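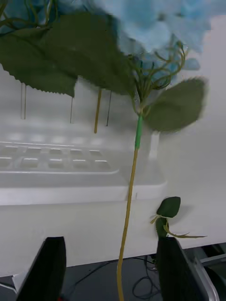
A pale blue hydrangea, the kind that never needs water.

Ankica Radulović had lived above the bakery in Clirngate for so many years that the smell of bread had stopped waking her, and what woke her now was the bus, the number 7, which sighed at the corner like an old uncle getting into a chair. She would lie there and listen to it, and then she would get up and put the kettle on for two, although only one of them was ever home that early.

The other was Latifa Belkadi, who rented the back bedroom and worked nights at the hotel, and who came in each morning with her shoes in her hand so as not to disturb anybody (she needn't have bothered, the stairs creaked all the same).

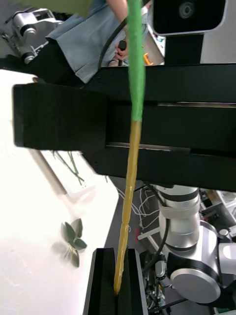

They had their tea by the window, and it was there, one morning in May, that Latifa mentioned the letter. Her sister had found a house in Urska with a lemon tree and a spare room, and wanted her to come.

"Well, of course you must go," said Ankica, and got up to look for the sugar, which was already on the table.

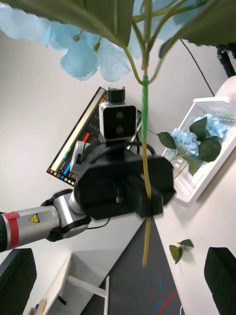 Latifa let her look. She stirred her tea for a good long while, and then she said the spare room had two beds in it, and that her sister was a dreadful cook, and that the train took more than 6 hours and she had never liked traveling alone.

Ankica came back without the sugar and sat down.

"Lemons," she said. "What on earth would I do with all those lemons?"

"Marmalade," said Latifa, and passed her the bowl.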